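The Praltbridge signal cabinet had served the Grindis crossing for 30 years when the Department resolved to replace its detector rack. The Juteo controller was delivered on February 25, 2021, and entered in the register.
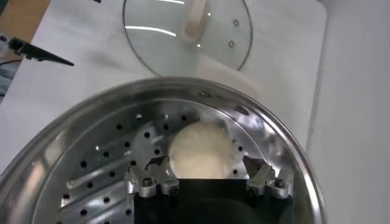 The controller was required to hold every approach at red for 11 seconds before releasing the next. In the canteen, the night inspector read this requirement twice. A round white bun sat in the steel steamer, and the inspector left it there and went out to the junction. No vehicle stood at the line, yet the Pearce Road approach was being granted green, and the log recorded a lorry waiting.

The entry was repeated at intervals of 60 seconds until dawn. The inspector signed each one.

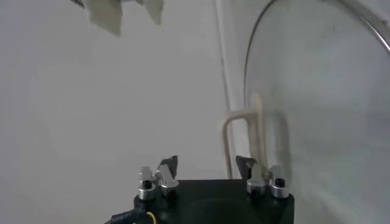
What had the detector registered?

The Department's finding was that the loop had registered a lorry withdrawn from service 15 years earlier, and that it should be given its green.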